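Budget Tips for a Small Workshop Robot

If you've been saving for a robot arm to help with sorting and packing at your bench, good for you! I love this stuff, and I've made enough shopping mistakes to fill a notebook. A few tips before you spend anything.

Start with your things, then look at arms. Put everything you want picked up into one box and weigh the heaviest item. Measure the widest one too. My own list had 32 items on it, and the first gripper I wanted (a lovely one from Fovus) couldn't open wide enough for half of them.

Split the money early. With $2000 to spend, I'd keep 12 percent back for cables, clamps, spare finger pads and the shelf brackets you forgot – there are always shelf brackets.
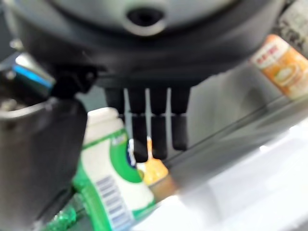

Mixed goods are the hard part, so plan for them. Bottles, canisters and little stick treats all want a different grip, and when they sit close together the fingers need room to get down between them. Before you order, cut the gripper's outline from cardboard at full size and try lowering it into your own shelf. Best free test there is!

Ask what replacement fingers cost. Sukura quoted me $85 for a set and Troltero wanted more for a single pair, so that one question changed my whole plan.

Check reach with the arm bent as well as stretched out. The elbow needs space, and a bench pushed against a wall may have to move.

Buying used is fine by me. Ask to see it run through a full job, listen for grinding at the joints, and make sure the controller and its power supply come with it. My Russo arm came secondhand and I'm still thrilled with it.

Next on my list is a better bench light, probably in April.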